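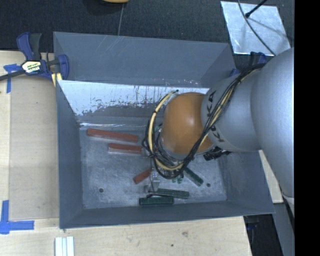
Posted by Châu Trương, Wednesday, October 29, 2025

Entry list for the Virna hillclimb closes in December and I still can't decide on tires for the Ridum. Last time up I ran the medium compound and it never came in before the second hairpin. I lost most of my time in the first sector and was quick from there to the top. The other thing is the battery tray. I want to paint it, but painted metal ends up with gray paint chipped off in ragged patches and bright metal showing through. I don't want my tray looking like that after one season. So two questions, soft tires or not, and paint or powder coat?

drumlin37
Soft. It's a short hill and it's cold in the morning. You get two timed runs and no warmers allowed in the paddock. Mediums are for people doing the circuit rounds.

kettleback
Disagree with the above. Softs are great for the first run and then they go greasy on the upper half if the sun is out. I was 6 tenths slower on my second run last year and the only thing that changed was the track temperature. I'd stay on mediums and drop the pressures.

drumlin37
What car though? You're in a Bittencourt with a full cage and a passenger seat. The Ridum is a lot lighter and won't cook a soft in that distance.

kettleback
It has a battery in it. It isn't that light.

Châu Trương
It weighs less than the Bittencourt even with the pack. I have the scrutineering sheet from last year.

osier_lane
Powder coat the tray. Paint chips as soon as gravel gets behind the splitter. Have them mask the ground points first — I forgot and spent an evening scraping it back to bare metal.

halfshaft89
Leave it bare and wipe it down after each event. Coating hides cracks, and cracks are what you want to find on a tray.

osier_lane
You can get it in white. Cracks show up fine on white.

halfshaft89
Some do.

kettleback
Back to tires, has anyone tried the new Druvent? Our club got a set but they're still on the rack.

drumlin37
One test day, dry. Good turn-in, vague on the brakes. I wouldn't enter a hill on them yet.

Châu Trương
OK, softs for run one and I'll bring the mediums on the spare rims in case it warms up. Tray is going for powder coat, white. Will post times after.

Recent threads
Virna paddock passes, who has spares?
Brake bias for the lower hairpins
Wanted: trailer with 8 inch ramps
Marshals' sign-on moved to the top gate

Contact the moderators | Copyright Hillclimb Paddock Board | Back to top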